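Open day at the Mikkelsen test hall, Skernero
14 January 2025

Mikkelsen opens its hall to visitors twice a year. I went to find out how far its kitchen and shop-floor work has come since April.

Shelf picking
The Nendine arm moved boxed goods from a rack to a tote. The sheet on the wall gave 76 completed picks out of 100, with most failures on shrink-wrapped packs. Cycle time was 40 seconds. A shop assistant needs far less.

Folding
Mamby, the laundry unit, handled hand towels well. Shirts were left out of the programme.

Drinks and small cups
Thin plastic deforms under very little force, and clear walls are hard for depth cameras to find. For now the motions are recorded by people using hand-held grippers with marker cubes at the base. One gripper holds the cup, here with a little orange liquid and a stirring stick in it, and the other stays free.

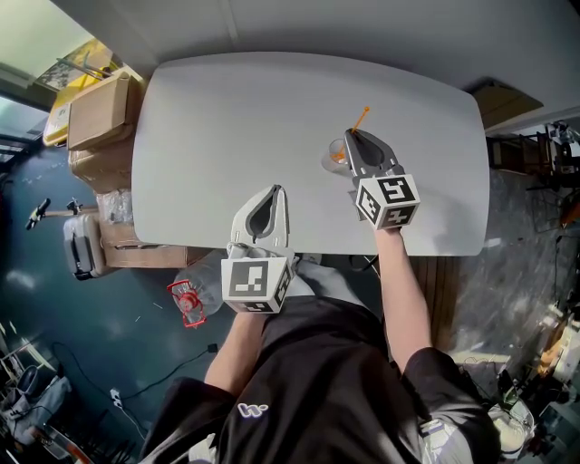
Questions at the end
Staff would not give a date for unattended kitchen work. Shelf picking goes to a shop trial in seven months.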